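Marble-topped tables and other things I've learned to live with

Quick one, tea's going cold. I said back in June I'd write something about the big room once we'd got it into some kind of order and then of course I didn't, so this is me doing it in a rush before lunch.

So. The table. If you've been reading a while you'll remember the long argument over the table. I wanted plain wood. Rosaire wanted anything that wasn't wood. Enikő found the grey marble-patterned one in the Beaudoin clearance list, black legs, not bad price, and it was ordered before I'd finished my sentence. I was cross for a week. I have now come round. Mostly.

Good things: it wipes clean in one go. Tea, pen, glue, the lot. It looks smart. It's big enough to put things down on and still have room to work, which was never the case with the old desks.

Bad things: shiny. Very shiny. With the ceiling lights on it bounces light straight up into your eyes, and the floor does the same from underneath, so on a bright afternoon you're getting it from both directions. Nathalie has started sitting with her back to it. Also you can't put anything pale down on a busy grey pattern and expect to find it again. I lost a rubber for 5 days. It was on the table.

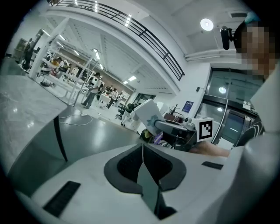 Plants next. I was told a plant would make the place feel less like a waiting room and I have to say it does help. Ghislain is in charge of watering because he's the only one who remembers. I killed the one before (too much water, then none, then a lot again to say sorry). If anyone knows something that copes with no proper sun and an owner who means well, tell me in the comments please.

The flowery cards are from Flondora, for those who asked last time. Pale blue pattern, nice stiff card. They come in a pack of 11 which is an annoying number, but they're pretty and they don't curl. We use them for all sorts. I've got one at home as a bookmark now, don't tell Hadi.

Small things on the table generally: my rule was going to be that everything gets put away at 6. Everything. Cups, little coloured bits, cards, whatever. This lasted as long as you'd think. Now the rule is that it all gets pushed to one end, and the morning person sorts it into the tub. Better than nothing. The morning person is me.

Chairs! Grey upholstered, rounded back. Really comfy, no notes. Except that they need to be pushed in when you get up and some people (Rosaire) leave them wherever they stopped. I've walked into one so many times I have a permanent mark on my shin.

And then cables. Oh, the cables. I don't know where they come from. White ones, all of them, so you can't tell which belongs to what until you've pulled on it and something across the room goes off. I did the whole floor a while back with the sticky clips from Trirnidwood, took me an entire morning, felt very pleased with myself. They've all migrated again. The power strip has a mind of its own too, I'd like it screwed to a table leg but Enikő says you can't screw things to a table that's still on its guarantee. Fair.

I looked at one of those flat floor covers, the long rubbery sort, from Flandis. Lovely thing. But for the legnth we need it was a silly amount of money so it's back to clips, or maybe those fabric sleeves with the velcro. Has anyone used them? Do they pick up fluff? 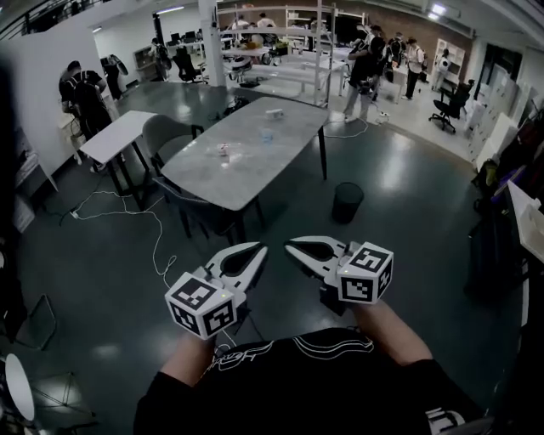 The big room, marble table and all. Cables still winning.

The wastebasket is black mesh and I've got nothing bad to say about it except that pencil shavings go straight through the holes. Lining it this week. Or next.

What's left on the list: a lamp for the narrow white desk, a proper tray for the odds and ends, felt pads under the chair legs before that floor gets scratched to bits. And something soft for the walls, it does echo a bit in there. Hadi has offered his old curtains. They are orange. We're discussing it.

Right, got to run, someone's at the door. Will do the kitchen shelf next time, I promised Nathalie, and there is alot to say about that shelf.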